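Speaker notes: Blocking a lace shawl without tears
Multstead craft evening, October, upstairs room, 6:30 start

Good evening, everybody, and thank you for climbing all those stairs. Can you hear me at the back? (Wait for an answer. Last year I didn't and had to start over.)

I'm going to talk about blocking tonight, the part of shawl knitting that most of us put off until the shawl has been sitting in a bag for a whole winter. I put it off too. My green one, which is going around the room now, was finished in the spring and I didn't get it wet until the very end of summer, and I've no excuse except that I didn't feel like moving the furniture.

Pass the green one around, and please do pull at it a little. It can take it.

So. The shawl you're holding is called Fliltis. It's a plain triangle, worked from the top center down, with a lace border that has a six-row repeat. I cast on 6 stitches and ended up with 384 on the needle right before the bind-off, and I'll say now that those last rows go slowly, so have something good to listen to. The yarn is a fingering weight wool, nothing fancy, and I used a needle two sizes bigger than the ball band told me to. I'd do that again. If your fabric is too tight coming off the needle, there isn't a lot that water and pins can do for you.

(Hold up the unblocked gray one next to the green.)

Same pattern, same yarn, same needle, different color. The gray one has never been washed. See how the points have all curled in on themselves, and the holes have more or less closed up? When I got mine off the needles I thought I'd done something terribly wrong and I went back through the chart twice with a pencil — I hadn't, it just needed a bath.

Now the bath. Lukewarm water, a little wool wash, and leave it alone for half an hour. I know how tempting it is to swish it about. Press it down under the water with flat hands until it stops bubbling and then go make your tea. When you come back, let the water out before you lift the shawl, and scoop it up in one lump like a sleepy cat. Don't pick it up by a corner! Wet wool is heavy and that corner will never be quite the same shape as the other two. Then roll it in a towel and stand on the towel. I mean it, stand on it, in your socks.

(Pause here for the towel question. Someone always has one. Yes, an old towel is fine, but not a new red one.)

Bind-off, before I forget, as it matters more than the pins do. Use the stretchy one on your handout, where you knit two together through the back loop and slip the new stitch back to the left needle. My first shawl had an ordinary bind-off and the edge was like a piece of string. I had to undo all of it, and that took me an entire evening and most of my good humor.

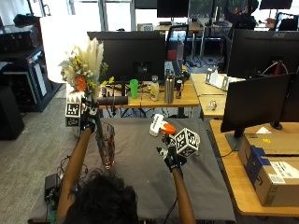
Kohei Iwasaki wrote to me after I sent the handout around, to say that he has given up on wires altogether and only uses pins and a length of smooth cotton thread. He runs the thread through every stitch along the top edge, pulls it straight between two pins, and ties it off. He says it gives him a cleaner line than wires ever did, and that he can take the thread along on a trip in his pocket. I tried it on a small sample last week and I have to say it worked nicely, though threading it took me a good long while and I'd still pick wires for something this wide.

Back to my own way, then. Lay your mats out first and make the space bigger than you think. Thread one wire along the straight top edge, catching every second stitch, and pin that wire down. Next find the bottom point, the one at the end of the center spine, and pull it out until the spine lies straight. One pin there. After that I do the two side tips, and I go back and forth between them, a little on the left, a little on the right, until they match. I use a tape measure for this part because my eye always favors the left.

Only then do the small points along the border. My green shawl took 109 pins, and I know that because I had to borrow nine of them from the sewing box. Start near the middle and work outward, one point on each side in turn. You'll want to take some out and move them. Everyone does. Use rustproof pins, please, and if you aren't sure about yours, leave one on a damp paper napkin overnight and look at it in the morning.

Then leave it. Overnight at the very least, and longer in damp weather. Feel the center spine before you unpin anything, as that's the thickest part and it dries last.

(Green shawl should be back by now. If it isn't, ask.)

A word about other fibers, which Eugénie Besson asked me to cover. Cotton will lie flat but it won't hold the points for long, so expect to pin it again after each wash. Alpaca grows. Be gentle with it, stop pulling sooner than you'd like to, and hang it up never. Acrylic is a different kind of talk and I'm happy to chat about it afterward over the cookies.

Mats and wires are on the side table if you'd like to have a go, and there are small practice triangles already soaked and rolled up in the blue towel. Take one to a mat, two people to each. Yasuo Tamura has the spare pins, and he'd like them back in the tin with the points facing down.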